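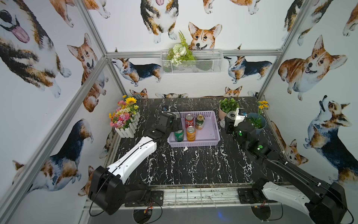

Idari Opens Dakance, a Library of Two-Armed Grocery Handling Recorded One Can at a Time

FOR IMMEDIATE RELEASE

2021-11-12

Idari, a maker of training data for household robots, today announced the first release of Dakance, a collection of 1000 recorded demonstrations in which a pair of robot arms puts drinks into a basket and takes them out again. The company is aware that most people learned to do this before kindergarten. Robots have had a later start.

Every demonstration in Dakance was performed by a trained operator driving both arms by hand. The recordings include the operator's commands, the joint positions of each arm, and video from the booth and wrist cameras. Research groups can use the material to teach a learning system how to approach an object, how to close on it, and when to let go, the last of these being a topic on which early models tend to hold strong and incorrect opinions.

"We had customers asking for surgery and we had customers asking for origami," said Kumudini Herath, head of data collection at Idari. "I asked them how their robot was doing with a can of soda. There would be a pause on the line. So we made a can of soda data set."

What Is in the Release

The 1000 demonstrations are divided among loading, unloading and rearranging. In loading, cans begin on the table and end in the basket. Unloading goes the other way. Rearranging covers the moves people make without thinking about them, such as shifting one can over to make room for the next, and it has turned out to be the part early users ask for first.

Each demonstration comes with a written instruction in plain English and a note from the operator. The notes were meant to be technical. Many are. Others read "second try, better" or "do not show this one to my manager," and after some discussion Idari has left them in. Failed attempts are included and marked as failures. A system that has only ever watched success has no idea what to do with a can lying on its side, and customers have reported that cans in real kitchens do lie on their sides.

No demonstration runs longer than 360 seconds. The limit was set after an operator spent most of a morning on a single can and would not be talked out of it.

How the Booths Were Built

The recordings were made in booths put up by Seneviratne, the workshop that has handled Idari's fabrication since the company moved out of a shared garage. Each booth has two arms at the front, a table between them and walls on three sides, so that nothing in the building outside can wander into the data. The first booths had plain gray walls. Models trained on those recordings did very well in front of plain gray walls.

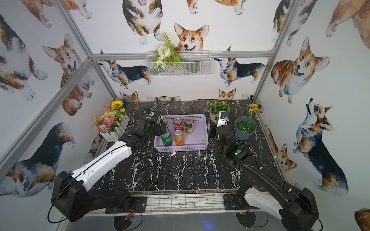

Dakance was planned around the idea that a robot should be able to pick up a drink in a room somebody has decorated. Homes are full of patterns, houseplants and objects bought on vacation, and a learning system that has met only blank surfaces tends to treat a busy background as an emergency. Idari therefore gave its booths an interior, and the brief to the decorating team was to stop when it became hard to concentrate. They went with watercolor corgis on the walls, a black tabletop veined with white like marble, and a picket-fence planter of artificial flowers with a sunflower in it. Operators report that they stopped noticing the dogs after the first week. The models took longer.

The lavender basket was chosen on similar grounds. Its sides are low enough to reach over and just high enough to catch a careless gripper, and its color matches nothing that goes into it. Herath's team tried several others in July and rejected them for being either too easy or, in one instance, impossible.

"People see the wallpaper and think we were having fun," said Herath. "We were having some fun. But a customer with a striped tablecloth called us to say the arm finally stopped reaching for the stripes, and I printed that email."

Sollo, the Software Behind the Sessions

Alongside the data, Idari is making available Sollo, the session software its operators use every day. Sollo issues the next instruction, starts and stops the recording, and asks the operator to grade the attempt before moving on. It will also suggest a break after 30 attempts in a row. The suggestion can be dismissed 2 times, after which Sollo locks the arms and displays a picture of a sandwich. Customers may replace the sandwich with an image of their own.

Teams that already own a pair of arms can use Sollo to record demonstrations in the Dakance format and mix them with the released material. Idari recommends doing so. An arm bolted to a different table, lit by a different window, will have its own habits, and a modest number of local recordings generally does more good than another argument about the model.

Availability

Dakance is available today to university laboratories at no charge and to companies under a yearly license. Sollo is included with both. A second release is planned and will add bottles, which roll, and cartons, which crumple. Bags of chips are under study. Idari is making no promises regarding bags of chips.

Groups interested in access may apply through the data desk at Idari. Applicants are asked to describe their hardware, their intended use and the most recent thing their robot dropped.

About Idari

Idari records people doing ordinary tasks through robot arms and supplies the results to teams building machines for homes, shops and small kitchens. Its operators work in shifts, its booths are cleaned nightly, and it buys more soft drinks than a company of its size can easily explain to its accountant.

Press Contact

Kumudini Herath
Head of Data Collection, Idari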